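Stermont Weighted Blanket Liner, reviewed after a long damp autumn
Hsiu-ying Tsai
2019-11-18

I bought the Stermont liner in September, having read that a good one would stop a duvet sliding about inside its cover. Mine had been migrating to the foot end for years and I had come to think of it as a sort of lodger. The liner cost £88, so it had better hold on to something.

It's a thin quilted layer with ties at the corners and along both sides. You tie the duvet to the liner, the liner to the cover, and yourself to an evening of swearing. The leaflet says the job takes 7 minutes. I should like to meet the person they timed.

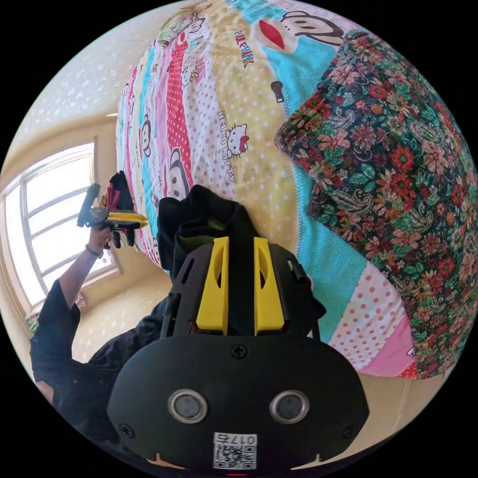 Fitting it

Turn the cover inside out, lay the liner on top, do the corners first. The ties are too short for anything with a thick seam. My old Lundgren cover took them without complaint, but the Pirnier one has piping, and piping eats half the knot. I ended up adding ribbon from a chocolate box, and it's now the smartest part of the bed.

Once it's on, it does work. The duvet has stayed where I put it for the better part of two months, through a cold, a heatwave of the radiator's own devising and a visiting nephew who sleeps like a man fighting off bees.

Washing it

Less good. The label allows a cool wash and no tumble drying, so it hung over the banister for most of a weekend and made the hall smell like a swimming bag. It also shrank a little. The corners still meet if you pull, and I've taken to pulling.

Bright covers are fine with it, by the way. I'd worried the quilting would show through, but anything with a loud print hides it completely. Paul Frank monkeys, say.

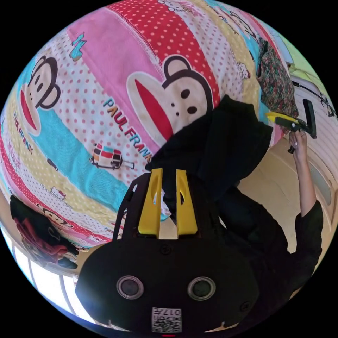

Does it make the bed warmer?
A little, enough that I dropped to a lighter duvet in October and haven't gone back. If you already run hot, I'd leave it till winter.

Against the cheaper one

My sister has the Nodico version, which cost her £18 and uses plastic clips in place of ties. The clips go on in no time and come off just as fast, generally at three in the morning and under your hip. She says she's used to it. She also says that about her car.

I'd buy the Stermont again if it came down in price, and I'd buy longer ribbon first. Four stars, one knocked off for the ties.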